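**Rikomow two-way radios (set of seven)**
Reviewed by Callum Heywood, 2022-12-29

We've run the Somgate street fair on mobile phones for as long as I've been helping with it. The coverage drops out along Hulme Street once the crowd builds, so in March we bought a set of Rikomow radios and have now used them at three events: the autumn fair, the Netus Park concert and the carols.

The set comes with seven handsets, one charging tray, belt clips and earpieces. We paid $250 including delivery. You can buy a spare battery separately, and I would get at least two.

Setting up took me most of an evening. The handsets arrive on different channels and have to be matched one at a time by holding two buttons down until they beep. The booklet has the buttons labelled the wrong way around on page 18. After that it was simple enough, and they have stayed on the same channel ever since.

Sound is clear at short range. At the fair I could talk to the parking marshals at the bottom of the oval from the stage, which is a bit over 175 metres with the food trucks in between. Going around the corner of the hall brings on some crackle, and inside the hall kitchen you get about every second word. Tia Haslam had the handset on the lost children tent and found the volume knob too easy to bump. She put tape over hers and the rest of us copied her. 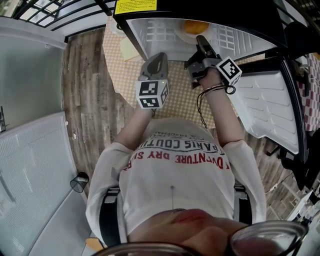
White long sleeves, black shoulder straps.

Battery life is good on paper and fair in practice. The handsets switched on at set-up were flat before pack-down at the fair, while the ones on light duty still had charge left. For the carols we started with everything off until the road closure went in, and all seven lasted the night.

The belt clips are the weak part. One has snapped and another is on its way. They grip a thick belt well but slide off track pants or a skirt waistband. The earpieces are comfortable for an hour or so and then they hurt. Most people ended up using the speaker, which is loud enough beside a generator if you hold it close.

The charging tray is solid and the lights are easy to read: red for charging, green for full. It needs its own power point because the plug is bulky and covers the one next to it.

**Good:** easy to use once matched, loud speaker, decent range outdoors.

**Not so good:** clips, volume knob, booklet, poor reception in brick buildings.

I'd buy them again for a fair or a fun run. For anything spread over several blocks, hire a better set for the weekend. Ours are kept in the blue tub at the hall, and any Somgate group can borrow them if they bring them back charged.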